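I finally got myself to the Parnska Clinic's evening talk on sleep apnea last month, and I'm so glad I went. My husband has snored like a freight train for 21 years (sorry, dear) and we'd both decided it was just how he was built.

Chanida Suksawat, the sleep nurse there, went through the signs – morning headaches, nodding off at red lights, waking up with a dry mouth – and I was elbowing him the whole time. He did the home test in February. Two nights with a little clip on his finger, mailed back on Monday, and now he has a mask. He grumbled for 9 days and then slept right through!

If any of this sounds familiar, ask your doctor about a home test. Ours cost us $477 before insurance, so do call your plan first.

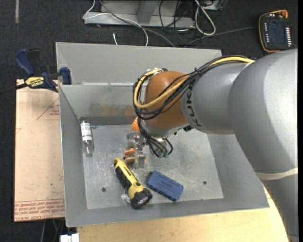 Next talk: blood pressure at home

Pichit Limsakul is doing this one, same room, and he'll check your cuff against the clinic's if you bring it along. Wear short sleeves – I'll be the one near the coffee.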